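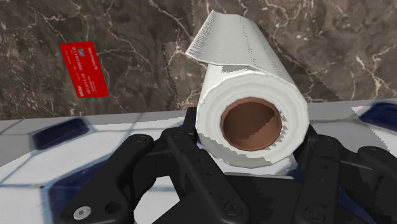

Good afternoon and welcome to the open day of the Huston laboratory. My part takes fifteen minutes. After it we walk to the screens together.

(Wait until the people at the back have a chair.)

I begin with what we do in this building. We teach a robot arm to handle ordinary things from a kitchen. Before the real arm tries a task, we let it try the task in simulation. Our simulated kitchen is called Divamham. The name comes from an older project and we kept it.

Why a kitchen? Because everybody in this room knows how a kitchen works, and I do not have to explain what a fork is for. For the robot it is a difficult place. A roll of paper is soft and light, a card is very thin, and the objects stand near each other.

(Next slide. Speak slowly here, last year I was too fast.)
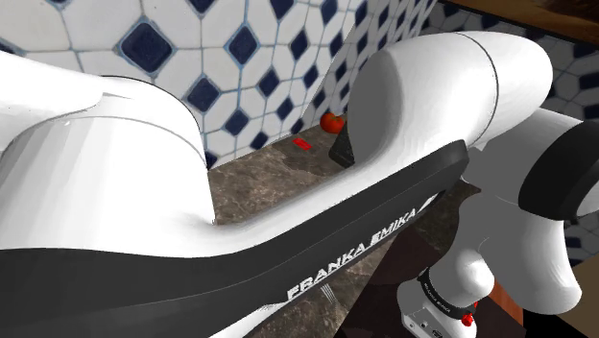

The arm in the Divamham kitchen, with a tomato on the counter behind it.

Please look at how near the arm is to the wall. A person moves the elbow away without thinking. The arm must plan this movement, and in April most of our failed runs were of this type: the hand was in a good place and the elbow was not.

Now some numbers. For this open day we prepared 1,678 simulated runs. In 1,000 of them the objects were placed by hand, by the students of the Wuisan group. The other runs used places chosen by the computer. I would like to tell you which of the two is better for learning, but we have not finished the comparison.

(If somebody asks about cost: the visitors from Temavbridge have the printed sheet, page two. Do not give figures from memory.)

A simulation is cheap to repeat, and this is its big advantage. When the hand drops something, we start again. It has also a weak side. Friction is the most difficult part for us, and the soft paper comes directly after it. We check with the real arm every second week, and sometimes we are disappointed.

(Next slide. Let them look for a moment before speaking.) 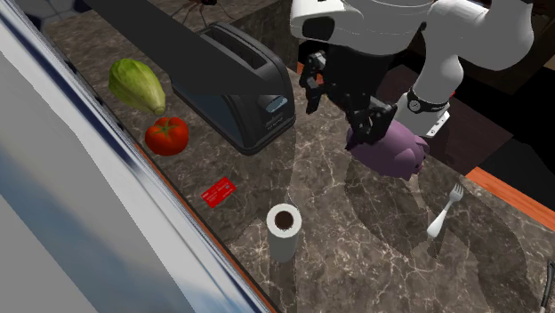

What happens when an object is moved to a place the robot has not seen before?
The program looks at the new position and plans the reach again from the beginning. Small changes are normally no problem. With large changes the arm often becomes slow, and then we stop the run and note it.

At the screens you may choose the object for the next run. Please choose only one per group, so that all groups have their turn. The coats can stay in this room.

(Thank the Wuisan students. Switch off the microphone before walking.)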